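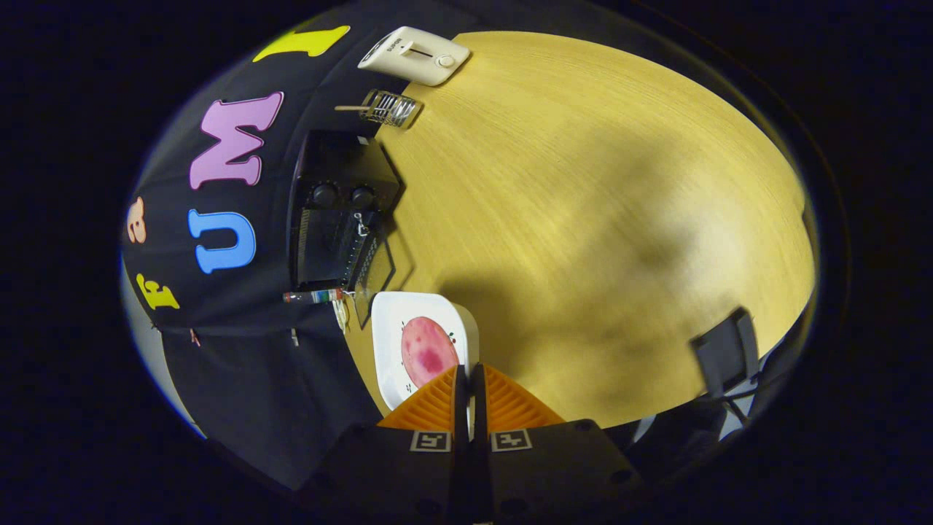

Search this blog
Type and hit enter

5 min read

So we've dropped the afternoon nap. Or the nap has dropped us, I'm still not sure which way around it went, but it's been three weeks now and I think I can finally say it out loud without cursing myself.

A bit of background for anyone new. Juniper is our second, she turned two and a half a little while ago, and she has always been a champion sleeper in the middle of the day. Her big brother Wes gave up naps before his second birthday and I cried in the pantry about it, so when Junie kept going down for two hours after lunch I thought I'd been paid back by the universe. I did all my invoicing in that window. I did the banking, I rang my mum, I ate the good biscuits. It was lovely!

Then in June bedtime started going funny. She'd be in the cot by seven, perfectly cheerful, and she'd sing. And sing. Eight o'clock, singing. Quarter past nine, asking through the door whether the dog was asleep yet and what colour his dreams were. By then Ottar and I had usually given up on watching anything and were just sitting in the hallway with our phones, taking turns to go in and say "sleepy time, darling" in that flat voice you're supposed to use.

We tried capping the nap at an hour first. Has anyone had any luck with waking a sleeping toddler? Because mine came up out of it like a bear. She'd be furious until afternoon tea, wouldn't be held, wouldn't be put down, wanted her gumboots on and then was deeply offended by the gumboots. After two weeks of that I decided I'd rather have the late bedtimes.

I asked Ineke Mulder at our playgroup what she'd done with her three (she's a retired maternal health nurse's daughter, so she gets asked everything, poor thing) and she told me to stop fiddling with the length and just try a few days with none at all, and to bring dinner forward. Really forward. She said her lot were eating at half past four for most of one winter. I laughed, and then I went home and thought about it.

The first week was rough. I won't pretend otherwise. Day one she was fine, day two she was fine, and on day three she fell asleep in the car on the way back from Brodton with a cheese stick in her hand, at ten to five, which if you know you know. I drove around the block with the windows down singing the wiggly worm song at the top of my lungs. Didn't work. She slept for 13 minutes and was up until ten.

So, new rule: no driving after three. It's a pain because the library and the pool are both in Brodton and Wes has swimming, but we've swapped him into the earlier class and so far he's happy with it. His teacher now is a big calm bloke he adores, so that's been a bonus.

What we do instead of nap is quiet time, and I was very sceptical about this. Everyone online seems to have a child who will potter around their room for an hour with a basket of books. Junie lasted four minutes. She came out to tell me quiet time was finished. I took her back, she came out to tell me it was finished again. We went on like that for most of the hour and I was far more tired than she was.

What helped in the end was audio stories. Ottar dug out the old CD player from the Damico place (our last rental, the one with the possums) and she's allowed to press the button herself. She lies on the rug with her feet up on the side of the cot and listens to the same one about a hen who goes to the seaside. When the hen gets home, quiet time is over. She knows every word. I know every word. Ottar was muttering bits of it while he was shaving. But I get most of a cup of tea while it's still hot, and some days she even starts it again on her own!

Bedtime is the big win. Bath at half past five, books, in the cot at twenty past six and she's asleep before I've got the washing sorted. No singing. I do miss the singing a tiny bit, if I'm truthful, but I don't miss the hallway.

The part I haven't cracked is that last stretch before dinner. From four o'clock on she's a puddle. Everything is a tragedy. Yesterday it was that Wes looked at her banana. I've been moving the paddling tub onto the back step and letting her pour water between cups, and that buys me enough time to cook something, as long as the something is pasta. If it's raining we do playdough, or she "helps" me peel carrots, and I use "helps" very loosely there.

She's also waking a bit earlier, closer to half past five than six. A few of you warned me about that when I mentioned it last time. We've put a thicker blind up and I'm hoping it'll settle. If it doesn't I'll try nudging bedtime back ten minutes at a time, but I'm scared to touch anything while it's going well, you know?

Oh, and she did nap once, last week at my mum's. Mum put her down "just to rest her eyes" and rang me very proud of herself an hour and a half later. We were up with the hen until twenty to ten. I love my mother very much.

Next post will be the cot to bed move, if we're brave enough. Wes is campaigning hard for bunks. If you've done the early dinner thing I'd love to hear what you feed them at suppertime, or whether you just don't, as mine is asking for toast in the bath.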